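Loading and Leveling Metal Shelving

Steel shelving fails at the feet and the clips long before it fails at the shelf panels. Check both before loading.

Set the empty unit in position and put a spirit level across the bottom shelf, front to back and then side to side. Shim the low foot with steel or hard plastic. Cardboard compresses within weeks. Recheck at 2 m height, where a small error at the floor shows up as visible lean.

Rated load assumes even distribution. A shelf rated at 70 kg will bow under half of that if the weight sits in the center. Place heavy items over the uprights – paint cans, tool cases, bottled water – and keep them on the bottom two levels.

Fixing to brick: drill into the brick, not the mortar joint, and clear the dust before inserting the plug. Old soft brick should be drilled with hammer action off.

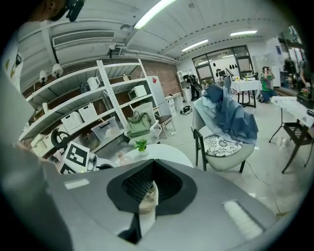
Use one bracket per upright at the top, plus a second pair at mid-height if the unit is over 1000 mm wide. Tighten by hand. Power drivers strip plugs in soft brick.

Scratches in the coating will rust in a damp room. Rub down with 600 grit paper, wipe with alcohol and touch up with enamel. Let it cure overnight before reloading.

Sena Wumbei, 24 July 2019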